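Foro de panadería casera > Técnica > Masas con levadura comercial

Tema: Pan de molde que se desmorona al tostar (miga seca al segundo día)

hidrat68
Abro hilo porque llevo varias semanas con el mismo problema y ya no sé qué variable tocar. Pan de molde blanco, molde metálico con tapa, harina de fuerza Starno. La pieza sale bien de volumen y el corte es limpio el mismo día. Al segundo día la miga está seca, y al tostar la rebanada pierde cohesión: se quiebra al untar y suelta migas por toda la encimera.

Fórmula en porcentaje de panadero:
Harina 100
Agua 60
Sal 2
Levadura seca 1
Azúcar 4
Aceite de girasol 3

Amasado a máquina hasta que hace membrana. Primera fermentación hasta doblar, formado en cilindro, segunda hasta que asoma al borde del molde. Horno a 200 con calor arriba y abajo, 45 minutos. Desmoldo y dejo enfriar en rejilla.

¿Subo la hidratación o el problema está en otro sitio?

molinera_sur
60 de agua con harina de fuerza es poco. Las harinas de ese tipo piden 65 como mínimo, y en molde, que contiene la masa, se puede ir a 68 sin que dé guerra. Antes de tocar nada más subiría el agua y dejaría el resto igual, para saber qué ha cambiado.

El 3 % de grasa también se queda corto para un pan que pretendes comer durante varios días. La grasa lubrica la red de gluten y da una miga más corta y más blanda. Con 6 u 8 de mantequilla notarás diferencia.

Nattawut Wiriya
Discrepo en el orden. 45 minutos a 200 para un molde con tapa es mucho, salvo que la pieza pese más de un kilo. ¿Cuánta masa metes? ¿Has medido la temperatura interior al sacarlo? Si pasas de 96 grados en el centro estás evaporando agua que ya tenías dentro, y da lo mismo que hayas puesto 60 o 68.

hidrat68
Masa total, 850 gramos. No he medido nunca el interior, voy por tiempo y por color. La tapa la quito en los últimos diez minutos.

Nattawut Wiriya
Entonces mide. Una sonda de las baratas sirve. Saca el pan entre 92 y 94. Con 850 gramos y tapa, en mi horno eso son 32 minutos. El tuyo será distinto, por eso no doy el tiempo como referencia.

Y hay otra cosa: quitar la tapa diez minutos es lo que te forma una corteza gruesa. En un pan de molde la corteza gruesa roba humedad a la miga durante el enfriado. O la dejas puesta todo el horneado o asumes que es otro tipo de pan.

tapa_y_molde
Yo quito la tapa siempre y no tengo ese problema. La corteza se ablanda en la bolsa al cabo de unas horas, por migración de humedad desde el centro.

Nattawut Wiriya
La humedad que ablanda la corteza sale de la miga. Es exactamente lo que estoy diciendo.

tapa_y_molde
Sale de la miga, sí, pero la cantidad es pequeña respecto al total. Si el pan está bien hidratado no se nota. Llevo años cortándolo al cuarto día.

molinera_sur
Estáis mezclando dos fenómenos. Una cosa es la pérdida de agua y otra el endurecimiento por retrogradación del almidón. Un pan puede conservar casi toda su agua y estar duro, porque la amilopectina ha recristalizado. Ese endurecimiento es reversible en parte: al calentar por encima de 60 grados la miga vuelve a estar blanda un rato. La pérdida de agua no se revierte.

Prueba sencilla para distinguirlos: pesa la pieza fría el primer día y pésala al segundo. Si casi no ha perdido peso, el problema es el almidón y la solución va por grasa, azúcar o un escaldado. Si ha perdido peso, es horneado o conservación.

hidrat68
Buena idea lo de pesar. La guardo en bolsa de tela, dentro de un cajón. Sospecho ya cuál va a ser el resultado.

tapa_y_molde
Bolsa de tela para pan de molde, no. La tela va bien con hogazas de corteza gruesa. Este pan, en plástico cerrado y cuando esté completamente frío. 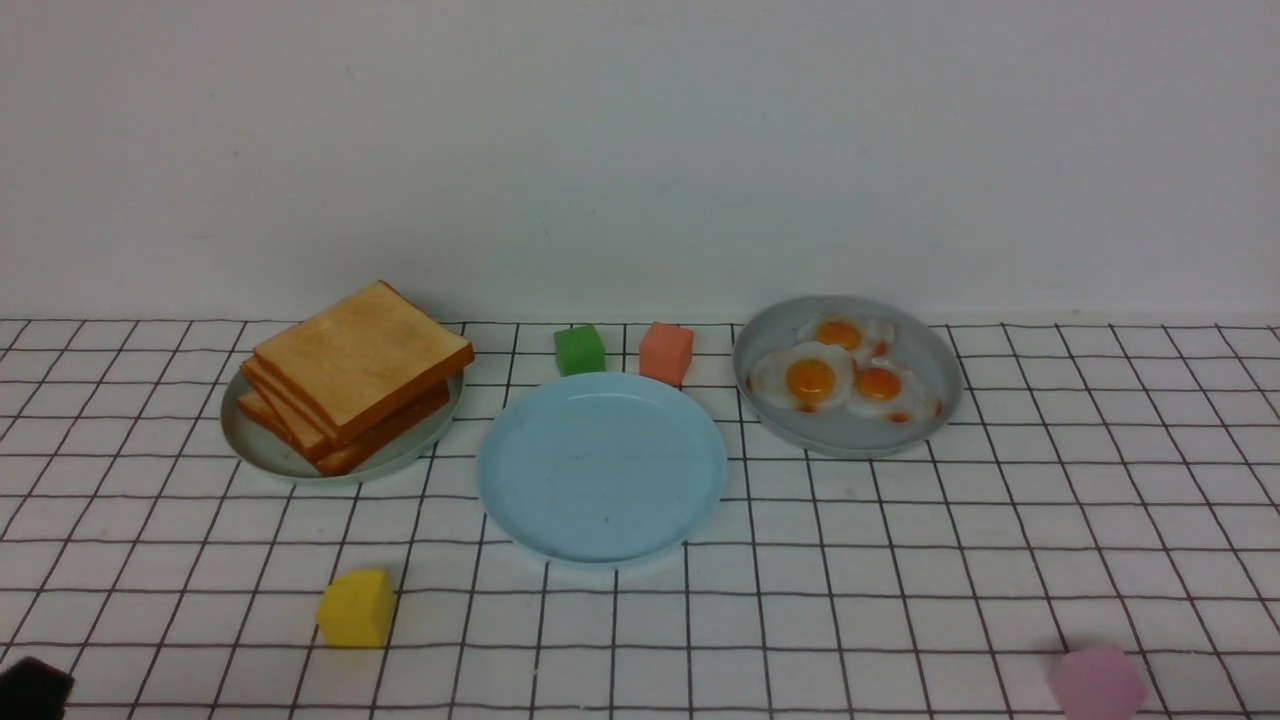

El grosor del corte también influye en el tostado. Por debajo de 10 mm el calor atraviesa la rebanada entera antes de que la superficie coja color y te queda una galleta. Yo corto a 14 mm. Con ese grosor la superficie se seca y se dora mientras el interior se mantiene flexible, y la rebanada aguanta el cuchillo con mantequilla fría.

Y nunca se corta antes de que pasen cuatro horas desde que sale del horno. Si se corta en caliente, el vapor se escapa por la cara abierta y ese pan ya va seco desde el principio.

Jamila Pathirana
Añado el escaldado, que molinera_sur ha mencionado de pasada. Se toma el 7 % de la harina total y se mezcla con cinco veces su peso en agua. Se calienta removiendo hasta 65 grados, cuando espesa y la varilla deja surco. Se enfría tapado a piel y se incorpora al amasado descontando esa agua y esa harina de la fórmula.

El almidón gelatinizado retiene mucha más agua que el crudo, y la masa se maneja como si tuviera menos hidratación de la que tiene. Con escaldado puedes ir a 72 de agua total sin que se pegue al gancho. En mis piezas retrasa el endurecimiento dos días enteros.

hidrat68
Para 500 gramos de harina serían 35 de harina y 175 de agua, ¿correcto? ¿Leche o agua?

Jamila Pathirana
Correcto. Agua. Con leche funciona, pero se agarra al fondo del cazo y los azúcares dan más color en corteza. Si pones leche, baja el horno a 190. Repón también lo que se evapora en el cazo: pesa antes y después, suelen ser entre 10 y 15 gramos.

Nattawut Wiriya
El escaldado me parece matar moscas a cañonazos mientras siga horneando 45 minutos y guardando en tela. Primero se corrige lo básico. Si cambia harina, agua, grasa, método y conservación en la misma tanda no sabrá qué ha funcionado.

Jamila Pathirana
De acuerdo en lo de cambiar las cosas de una en una. En desacuerdo con lo de los cañonazos: son cinco minutos de cazo.

rejilla_9
¿Alguien ha probado la Osten en lugar de la Starno para molde? Aquí me queda más cerca y sale mejor de precio por saco.

molinera_sur
Sí. Absorbe algo menos, yo le quito dos puntos de agua. Para molde sobra. Para masas muy enriquecidas prefiero la otra, la Osten se me afloja en fermentaciones largas.

tapa_y_molde
A mí la Osten no se me afloja. Depende de la temperatura de la masa al salir de la amasadora. Si sale a 28 grados, se afloja cualquiera. Agua de nevera y a correr.

hidrat68
Vuelvo con datos. He hecho dos tandas.

Tanda A: misma fórmula, mismo tiempo, mismo horno. Temperatura interior al sacarlo: 99 grados. Peso en frío: 742 gramos. Al segundo día en tela: 711.

Tanda B: misma fórmula, tapa puesta todo el rato, sacado a 93 grados de interior (34 minutos). Peso en frío: 771. Al segundo día en plástico: 768.

La B se corta mejor y tostada aguanta entera, con rebanada de 14 mm. Sigue un poco firme sin tostar.

Nattawut Wiriya
31 gramos perdidos en el cajón y 29 de diferencia al salir del horno. Ahí tenías el problema.

molinera_sur
Y la firmeza que queda en la B, con solo 3 gramos de pérdida, es almidón. Ahora sí tiene sentido subir a 66 de agua y 6 de mantequilla. Quita el aceite.

hidrat68
Esa será la C. El escaldado lo dejo para la D.

tapa_y_molde
Ojo con comparar A y B en lo de la tapa, que ahí has cambiado tres cosas a la vez: tapa, tiempo y bolsa. Lo que se ve es el efecto del conjunto. Lo justo sería una B2 con la tapa fuera en los últimos diez minutos y sacado igualmente a 93.

Nattawut Wiriya
En eso tiene razón. Aun así apuesto a que la B2 pesa menos en frío.

tapa_y_molde
Pesará menos. Lo que discuto es que se note al comer.

rejilla_9
Una duda sobre la congelación, que creo que encaja en el tema. Congelo ya en rebanadas y paso directamente a la tostadora. Unas salen perfectas y otras con un cerco seco en los bordes. Mismo pan, misma bolsa.

Jamila Pathirana
Aire en la bolsa. El cerco es sublimación del hielo en la parte expuesta, por eso lo sufren más las rebanadas de los extremos de la pila. Saca el aire, haz paquetes pequeños y gasta antes de un mes. Congela el mismo día del horneado: la retrogradación va más rápida a temperatura de nevera que a temperatura ambiente, y un congelador doméstico lleno tarda en cruzar esa franja.

rejilla_9
Entonces la nevera, descartada para el pan de molde.

Jamila Pathirana
Para conservar la textura, sí. En verano, con riesgo de moho, es preferible congelar.

hidrat68
Tanda C hecha: 66 de agua, 6 de mantequilla, 93 grados, tapa todo el horneado. Peso en frío 790, al segundo día 787. Miga claramente más blanda sin tostar. Coge color antes en la tostadora, he tenido que bajar un punto el mando.

La B2 la hago la semana que viene y pongo los pesos en este mismo hilo.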